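Home | Current issue | Past issues | Authors | Contact

3.2 Letters from the pilgrim road

The second group of sources is the set of letters sent home by pilgrims who passed through the port of Plalham on their way to Mecca. Rohani Yusof's catalogue lists 1,351 letters, of which 1,082 can be tied to a named sender. The rest are unsigned, or signed only with a family title. We read all of the named letters and left the others for later work.

Most of the letters are short. They report a safe landing, ask after parents and children, and give the name of the lodging house where a reply could be sent. Religious matters come up less often than we had expected. Where they do, the writer usually asks for prayers or says which verses were read on board during bad weather. A smaller number describe the teachers met on the way, and these are the letters used in Section 4. 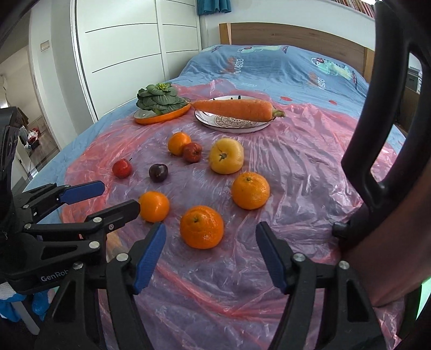

Figure 3.

The lodging houses matter because they were also places of study. McIver's earlier survey treated them as businesses and little more, and on the account books alone that is a fair reading. The letters give a different picture. Several senders stayed on at the Tenska house for a whole season after their ship had left, and wrote that they were learning recitation from an older guest. One man asked his brother to sell a field so that he could remain until September.

We do not know how common this was. The letters that survive come mainly from families who could read and had somewhere dry to keep paper – poorer pilgrims are hardly present at all. The port registers, discussed in the next section, go some way towards filling that gap, though they record names and dates of sailing and say nothing about what people did ashore.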